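Edodora Introduces Colour-Coded Bench Sorting for Returned Control Components

February 7, 2018 – Edodora, a supplier of refurbished control panel parts, today released Ruker, a bench layout and labelling standard for sorting mixed electrical components ahead of testing. The standard applies to items received loose from decommissioned panels, including push buttons, circuit breakers, capacitors and power supplies.

Ruker replaces the single intake tote with shallow open bins in contrasting colours, set out on a plain matte work surface. Each colour is assigned to one test route. Parts are spread on the table with space between them, identified by type and rating, then binned. The current parts list covers 37 component families across 12 test routes.

Bins and loose components on the sorting table. 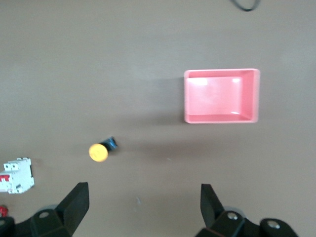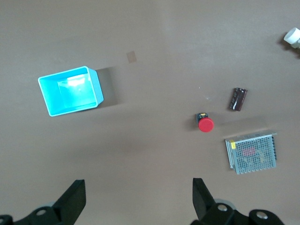

"Mixed lots are where the errors get in," said Marjan Yazdani, technical lead for Ruker. "A breaker and a pilot light go to different benches, and the operator should be able to make that call from the colour of the bin, without opening the manual."

Electrolytic capacitors are handled under a separate clause. They are to be checked for residual charge before they reach the table, and any unit with a bulged or leaking sleeve is rejected at intake. Emergency-stop buttons are tested for contact operation and latching whatever their outward condition – cosmetic grading is done afterward.

In an internal trial at the company's Jirnunent centre, 94 per cent of parts were routed correctly on first sort. The trial ran for 22 working days.

"We kept the bins low-walled so that small parts can be lifted out by the fingertips," said Kauko Sjöberg, operations manager. "Depth was the main complaint with the old totes."

The Ruker layout sheet, colour key and parts list will be available to trade customers in March. Bin sets will be distributed through Rees.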